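Stilska 2 Evaluation Suite: Review

Reviewed by Harish Pal, November 18, 2025

Stilska is a simulation benchmark for tabletop manipulation policies. Version 2 replaces the single-object grasp tests of the first release with cluttered pick-and-place tasks, a ceiling-mounted arm and a paired-camera protocol. The method paper, by Sânziana Cârstea and colleagues at Zolmont, makes one central claim: that a policy's ranking in the simulator predicts its ranking on hardware, provided both are scored from the same two views. I ran the suite on a workstation through most of October.

Installation took one command and a long asset download. The default task set loads a perforated bench, a lattice-sided crate and a spread of household objects, with the arm parked over the bench.
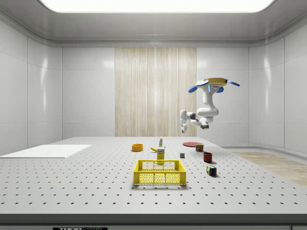

Each episode is scored on reach, grasp and placement separately. I prefer this to a single success flag. Of the two policies I tested, Ravudetti's baseline and our own Sisodia checkpoint, both scored well on reach and diverged sharply on grasp. A binary score would have reported two poor policies and left it at that.

The second camera is where most of the new work went. It sits close to the arm and supplies the view that the grasp score depends on. Occlusion is handled properly – the renderer does not drop geometry that comes near the lens – and the shadows are soft enough that threshold-based segmentation needed no retuning on my side.

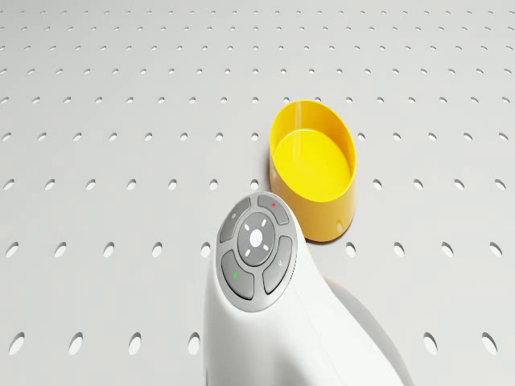
Close view over the bench, with the yellow cup beside the control pad.

The weak point is randomization. Object poses are drawn from 10 fixed layouts, and a policy trained for long enough will memorize them. The paper reports an ablation with continuous sampling, but the code for it is missing from the release. Lighting variation is limited to overall intensity. Changing its direction means editing the asset files by hand, and the documentation does not say which ones.
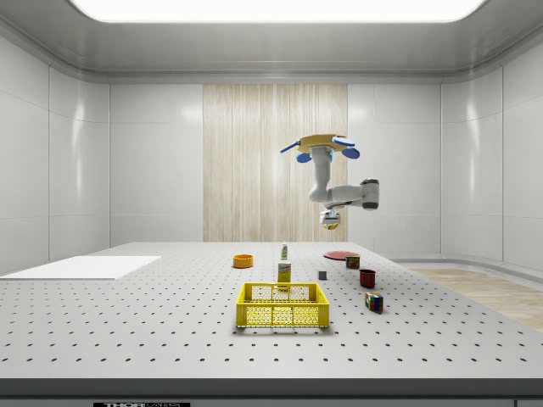

Rank correlation held up in my tests, within limits. I repeated the full evaluation with 3 random seeds and the order of the policies did not change, although the gap in grasp score did. Small targets account for most of that spread. The dark gray cube is tiny next to the mug or the basket, and a lateral error that the larger objects would tolerate is enough to miss it. Cârstea's paper averages over all objects and hides this. Per-object results are written to the log, so the breakdown can be recovered with a short script.

Speed is acceptable. Rendering both views roughly halves throughput compared with one, and headless mode is stable. The viewer crashed twice when I resized the window during a run – no data was lost.

Recommended for comparing policies before committing hardware time. I would not use it to report absolute success rates until the continuous sampler ships.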